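Sealing old cobblestones in a courtyard: worth doing or leave alone?

Posted in Paving and Masonry
September 19, 2022

Matvii Hrytsenko

We bought a house last February with a cobbled courtyard between the back door and the garage. The stones are rounded, set in mortar, and nobody in the family knows how old they are. The mortar has cracked in several spots and has come out completely near the downspout. Weeds grow in the gaps.

A contractor from Hulinow told me to have the whole thing pressure washed and then coated with a film sealer. He quoted 1,000 dollars for the washing and sealing, and the joint repair would be extra. My neighbor says sealer turns slippery and peels. I don't mind doing the work myself if it can be done over a few weekends. Should I seal it at all, and what do I do about the joints first?

We get hard freezes in winter, if that matters.

Farooqui

don't seal it. my parents did theirs and it went white and flaky in 3 years, then they had to pay to get it stripped. just pull the weeds and pour some sand in the holes

Yaryna Vasylenko

Do the joints first and decide on the sealer later. I laid and repaired stone paving for 18 years, and most of the sealed courtyards I was called out to had bad joints under a nice shine.

Fix the downspout before anything else. If the mortar is gone only in that area, the water is what took it out, and new mortar will go the same way. Add an extension or a splash block so it drains away from the stones.

Then rake out the loose mortar by hand with a plugging chisel. Leave anything that is still tight. Brush the joints clean, dampen them, and pack in new mortar a little at a time. Use a softer lime-based mix if the old mortar scratches easily with a nail. Hard cement next to soft stone can chip the edges when it freezes. Keep the new work covered with damp burlap for a few days and finish well before your first frost.

Sand in the holes, as suggested above, is fine for cobbles laid in sand. Yours are in mortar, so it will just wash out.

I would skip the pressure washer. A stiff brush and a bucket will do for a courtyard that size. If you still want a sealer next summer, get a penetrating one and try it on a corner first. Film coatings trap moisture, and rounded stones are slick enough already. 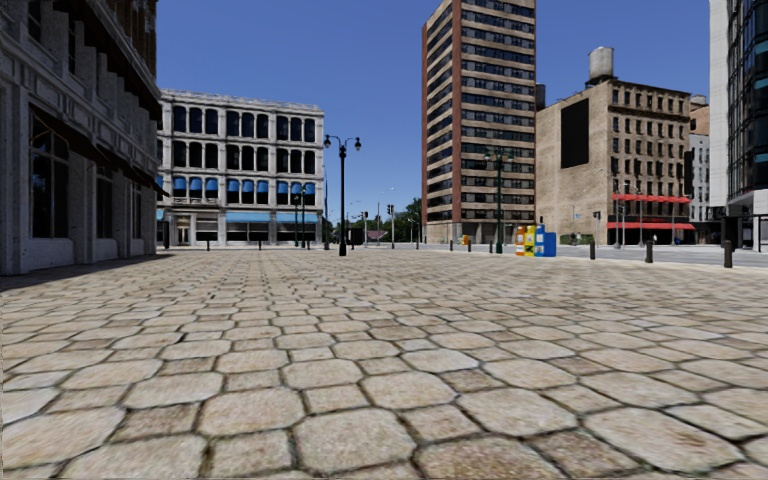 One more thing on the quote. Ask him to price the joint repair separately and in writing, with the mortar mix named. If he can't tell you what mix he plans to use, get another quote.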